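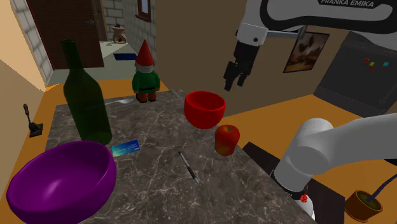
Dreltier is a teleoperation package for recording demonstrations on a robot arm, supplied with a handheld controller, a foot pedal and a simulator licence. The Robotics Teaching Unit at Drolthorpe assessed it in November as a possible replacement for Lockyer, which the Unit has used for its introductory course. The review was carried out by Merle Halliday and Hemi Pearce, with Kylie Pryor acting as the inexperienced operator. All trials reported below were conducted in the simulator, using the kitchen counter set with a Franka arm. It is a suitably awkward set for beginners: an apple lies close to the red bowl, a pen and a flat card share the same stretch of marble, and a tall green bottle stands towards the left. The operator was asked to pick up one named article, place it in a named bowl and return the arm to its starting position.

Installation

Installation took one morning on a standard teaching workstation. The written guide is clear up to the pairing of the controller, where two steps are printed in the wrong order. The supplier has been informed. Staff should pair the controller before opening the simulator.

Control of the arm

Movement of the hand is passed to the gripper without noticeable delay. The operator holds the pedal down to move the arm and releases it to reposition the hand, and this arrangement was understood quickly. Rotation of the wrist is less satisfactory. At the default setting, a small turn of the controller produces a larger turn of the gripper, and Ms Pryor found it difficult to approach flat or narrow articles squarely. Reducing the rotation scale to the third setting improved matters considerably. The Unit recommends that this be made the default for new students. 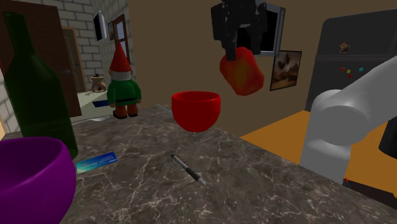 Rounded articles gave little trouble once the wrist setting had been changed. The most frequent fault was opening the gripper too early over the bowl, a consequence of judging height from a single view. Dreltier allows a second view to be shown beside the first, but the option is kept in a submenu and cannot be saved with the user's profile.

Recording and playback

The Unit recorded 316 demonstrations, of which 17 were rejected on inspection. Rejection is simple: the reviewer plays the recording, marks it and enters a short note. Lockyer requires a separate program for the same work. Pauses at the beginning and end of a recording may be trimmed, although pauses in the middle may not, and a hesitant demonstration must therefore be repeated in full. Files were exported to the Zorilau format and opened in the course software without alteration.

Recommendation

Dreltier is recommended for the introductory course, subject to correction of the pairing instructions. It is not yet recommended for work on the physical arms, which Valeriano Barroso will assess separately. Existing Lockyer licences should be kept until that assessment has been received. Requests for access to the simulator may be sent to Brodie Bright at the Unit office.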